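Chapter 4
When Does a Grasp Begin?

I used to think planning was the hard bit. You work out a path, you check it for collisions, you send it to the arm, and off it goes. Then I spent most of an April at Bitport trying to get our planner, Stirkon, to pick up household bits and pieces, and it failed 114 times out of 387. Hardly any of those were bad paths! The path was fine. The software just had the wrong idea of when to close the fingers.
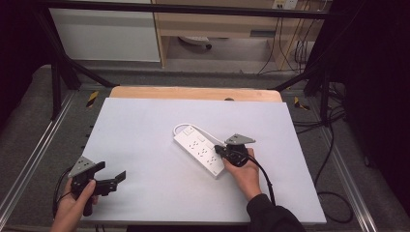 Odair Coutinho

So this chapter is about timing, and about the small piece of code that decides one step is over and the next can start. I'll call it the switcher, as we did at Bitport (you'll see grander names in the papers). Ours was around 30 lines long and I rewrote it more often than I care to remember.

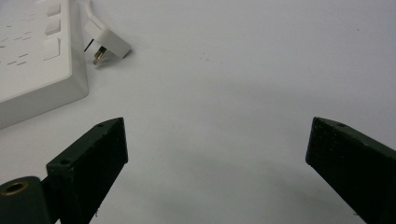 A switcher needs a rule it can test on every cycle, and my first one was awful – close when the target fills enough of the view. Try that on a plug lying beside a power strip. Both are white, the tabletop is nearly white too, and with the fingers still wide open the strip takes up far more of the view than the plug does. A rule based on size will happily fire on the wrong thing. We'll fix it in section 4.2 by tracking the gap between fingertip and target, and in 4.3 we'll add a short wait of 12 cycles before the switcher commits.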